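Forum > Workshop and Repairs > Benches, Storage and Tidiness

White tray for small screws – any better than a magnetic dish?

680 views · 4 shares

Started by pennywasher, 16 September 2024

pennywasher wrote:
I mend small things, mostly radios, kitchen scales and the odd toy. For years I put the screws in jam jar lids and lost a fair number of them, either by catching a lid with my sleeve or by picking up the wrong lid to make room for something.

A few months back I changed to a single shallow white tray with rounded corners. It goes in the middle of the work surface and whatever comes out of the job goes into it. The screwdriver goes down beside it when I'm not using it.

It has worked well enough, but a friend says I should have bought a magnetic dish and been done with it. What do other people do? I don't have much room to spread out, so one of those big compartment boxes is no good to me.

gribble_dt wrote:
Magnetic dish every time. I've had an Illell one for years. You can knock it, tip it, even pick it up upside down and the screws stay put. An open tray is one elbow away from a very bad evening.

lowerlane wrote:
Magnetic is fine for steel. Half of what I take out of old kit is brass or plastic and a magnet does nothing for that. I've also ended up with a magnetised screwdriver tip from keeping it near the dish, and then every tiny washer jumps onto it when you don't want it to.

I'd stay with the tray. White is right as well. I had a dark grey one from Matheson and couldn't see black screws in it at all.

gribble_dt wrote:
I like a magnetised tip. Saves me dropping the screw into the works.

lowerlane wrote:
Each to their own. Not when I'm doing scales with a magnet in the mechanism.

tealeaf80 wrote:
What is the surface under it? I ask because my bench is bare ply and when a screw drops it stops where it lands. On anything hard and smooth it will bounce and be off. That matters more to me than which dish you use.

pennywasher wrote:
Fair point. It's a smooth surface with a grey and beige marble pattern, and tiled walls round it. Looks smart, wipes down easily, but the pattern is a nuisance for finding things. A small dark screw that lands on a brown vein might as well be invisible. That was really why I wanted plain white in the first place.
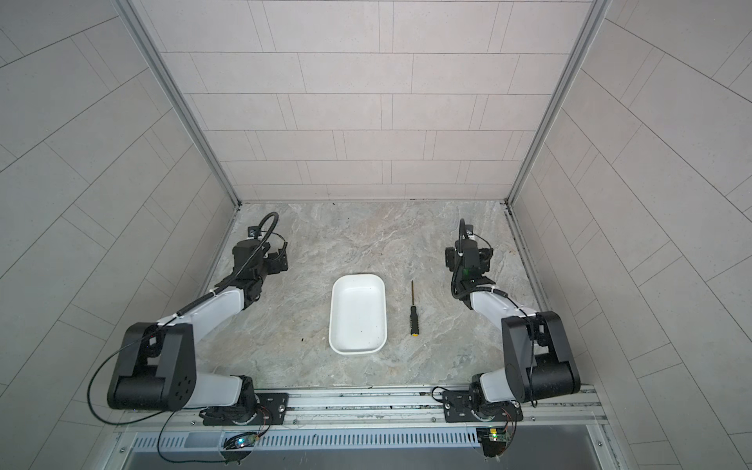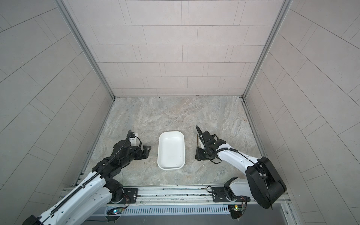
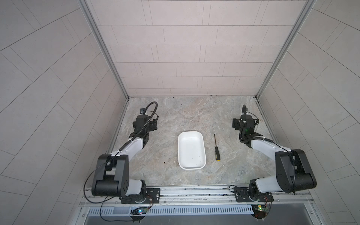
I did try a tea towel under everything. It stopped the bouncing but the threads caught on the screws, and when I shook it out I found two things in it I had been missing since December. A rubber mat might do the same job without the fluff. I'm also wondering about a deeper tray. The sides on mine are low and a spring could clear them without trying.

tealeaf80 wrote:
Yes, get a mat. Plain, light colour, no ribs. The ribbed ones hold grit and you spend your life picking it out. Vullton do one 800 mm long that you can cut with a kitchen knife. I've got half under the vice and half under the kettle.

I wouldn't bother with a deeper tray. You want to be able to slide a screw up the side with one finger. With high sides you end up turning it over into your hand, and then they're all mixed up if you had any sort of order going.

gribble_dt wrote:
I can see specks in the tray in all three of those. If it's supposed to be for finding tiny parts then it wants wiping out before each job. Otherwise you're looking at a bit of dirt and wondering if it's a grub screw.

pennywasher wrote:
I'll take that one. I wipe the surface down far more often than I wipe the tray.

lowerlane wrote:
I wouldn't wipe it until you're certain what's in there. I once tipped "dirt" out of a tray and it was the detent ball from a Kornia tuner. Run a fingertip over it first. If it rolls, keep it.

gribble_dt wrote:
Or do it before you start, as I said, and then anything in there afterwards is yours.

lowerlane wrote:
Agreed if you finish a job in one go. I've got jobs that have sat since spring.

marrowfat wrote:
Can I ask about order? I have a plain tray too and my trouble is that everything goes in one heap. Then I get to the end with three lengths of screw and no memory of which went where. Last week I put a long one in a short hole on a hand mixer and it came through the casing.

tealeaf80 wrote:
Masking tape on the bottom of the tray, in strips, sticky side up. Press the screws onto it in the order they came out. Write the numbers next to them in pencil. Peel it off when you've finished.

gribble_dt wrote:
Or a bit of card with holes poked in it, laid out like the back of the thing you're mending. Screws stand up in the holes. I'll give you that a magnetic dish is poor for this, they all clump together.

marrowfat wrote:
I like the card. I've got cereal boxes coming out of my ears.

wick_and_son wrote:
I'd say none of this is needed for a radio with a few screws. Put them back in their holes as soon as the lid is off, a couple of turns each. No tray, no dish, no tape. I've done it that way for 18 years.

lowerlane wrote:
Works on metal posts. On old plastic I'd rather not run the thread any more times than I have to. They strip if you look at them.

wick_and_son wrote:
Turn it backwards until it drops into the old thread, then go forwards. It won't strip.

lowerlane wrote:
I do that as well. They still strip.

pennywasher wrote:
Thanks all. I'm going to order a mat and keep the tray. The tape idea sounds good for anything with more than one length of screw. I might get a small magnetic dish too, for steel only, and keep it well away from the scales.

marrowfat, did you manage to save the mixer?

marrowfat wrote:
It runs. There's a point sticking out near the handle which I've put a blob of filler over. My wife has been told which way to hold it.

tealeaf80 wrote:
File the point down before the filler goes hard.

marrowfat wrote:
Too late for that, it went off overnight. I'll take it back to the shed and start again.

17 replies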